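Aug 15, 2021

Sunday, and I have done almost none of the things on the list, but I have thought about tulips for the better part of the day, so let me write that down before I fall asleep on this notebook (or the laptop, whichever wins).

It started with the vases. I own two and I like neither of them. One is the tall skinny thing from the Huvovberg outlet that tips over if a truck goes by, and the other is the fat blue pitcher that Mom calls a vase and everybody else calls a pitcher. Tulips hate both. In the skinny one they stand there like pencils and in the pitcher they flop right over the rim and stare at the floor by dinnertime. I've been meaning to sort this out for ages, and this week I finally ordered the Porkis one, the plain glass one with the narrow waist, and it was supposed to come Friday and it did not come Friday. It did not come Saturday either. So today I still had the pitcher.

Yes, tulips in August! I know. The flower stand next to the Grellura bakery gets them shipped in from who knows where, and they cost 15 dollars a bunch, and I stood there arguing with myself for so long that the girl offered to hold them for me while I went and got my bread. I got my bread. I came back. I was always going to come back. I love a tulip when it's still shut tight, when the green bit is nearly as nice as the red bit, and I would rather have those for four days than carnations for three weeks.

Also on the way home I bought bananas, because we were out, and because I have this idea that I'm going to be a person who eats breakfast. We'll see. Last time I was that person it lasted until Wednesday and then there was banana bread, which I burned on the bottom and ate anyway, with the burned part sawed off and a lot of butter on what was left.

Anyway. The thing I really wanted to get down is the fruit and flowers business. My grandmother was strict on this. Fruit on one side of the kitchen, flowers on the other, and if you set a banana down anywhere near her roses you heard your full name. I grew up thinking it was one of her superstitions, like the one with the umbrella or the one with shoes on the bed. Then I read up on it properly (well, I read 10 minutes of it while the kettle boiled and then forgot the tea) and she was right the whole time. Ripening fruit gives off ethylene, and ethylene makes a lot of cut flowers go over faster. Bananas and apples are the bad ones. Some flowers mind a great deal and some hardly care, and as far as I can tell tulips are somewhere in the middle, depending on who you read. Grandma didn't know the word and she'd have had no use for it.

I do like the look of them together though, and that's my trouble. Red tulips and one yellow banana on a white table, nothing else fussy going on, and I'm happy. It's so cheerful! It's like a kid picked the colors. If I ever paint the kitchen table I'd go white just for this. 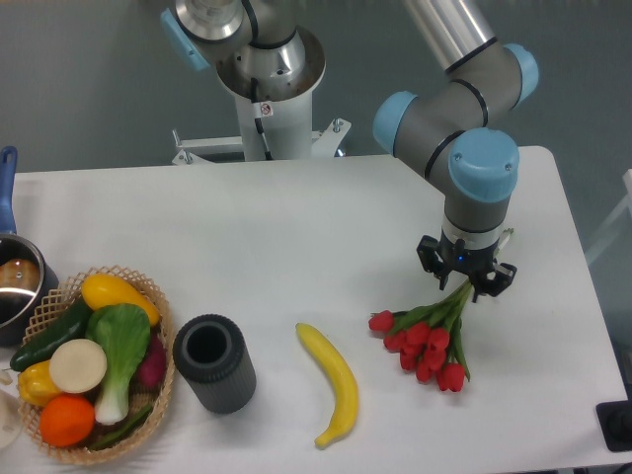
Khairul Yusof says I should quit worrying and just put them side by side, that an afternoon next to a banana never killed a tulip, and that what finishes them off is warm water and a sunny windowsill. He went on to say that he trims his stems every other day, straight across, not on the slant, and gets a full week out of them, and that if I was going to write to him with flower questions I could at least tell him whether I ever fixed the drip under my sink.

I have not fixed the drip under my sink. There is a bowl under it. The bowl is fine.

But he's probably right about the water. I'd been filling the pitcher to the top like I was watering a horse, and everything I can find says tulips want it shallow and cold, just a few inches, topped up as they drink. So I dumped it out, rinsed it, wiped the slimy ring off the inside (there was a ring, from the last lot, I'm not proud), and started over. Then I took the good scissors and cut a little off each stem and pulled the bottom leaves that would've been under the water. Then I wrapped the whole bunch in newspaper, snug, all the way up past the heads, and stood them in the pitcher in the hall where it's cool. You leave them like that a couple of hours and they're supposed to firm up straight. I used the sports section. I felt very professional.

They did straighten out, too. I unwrapped them after lunch and they were standing up so nicely that I called Ridwan Rahman just to brag, and he wanted to know what kind of person calls somebody up over that, and then he talked for 59 minutes about his tomatoes. So I don't want to hear it. The tomatoes have split again. He thinks it's the rain. I said something soothing.

The bananas I hung on the hook by the fridge, over on the far side, in honor of Grandma – well, all but one. I put one on the table in the afternoon because the light was good and I wanted to look at it with the flowers, and then I got hungry and ate it, so that was the end of the still life. Breakfast at four o'clock still counts, I'm saying it counts.

Other things. The Ngui catalog came and I've already folded down too many corners. There's a drop-leaf table in it that would fit the wall by the window if I moved the shoe rack, and I could move the shoe rack, there is no law keeping it there. I measured with the tape and then lost the piece of paper with the numbers on it, so I'll have to measure again. It does come in white. I looked at that first, before the price, and that tells you how the price went.

Laundry is in. Sheets are still on the chair, so I'll be making the bed in a bad mood in a few minutes. Library book is overdue by a day and I have one chapter left and I'm not giving it back until I know about the brother.

Tomorrow: water for the tulips, just a splash, cold. Call Porkis about the vase if it isn't here by noon. Look under the sink and empty the bowl. Eat a banana in the actual morning.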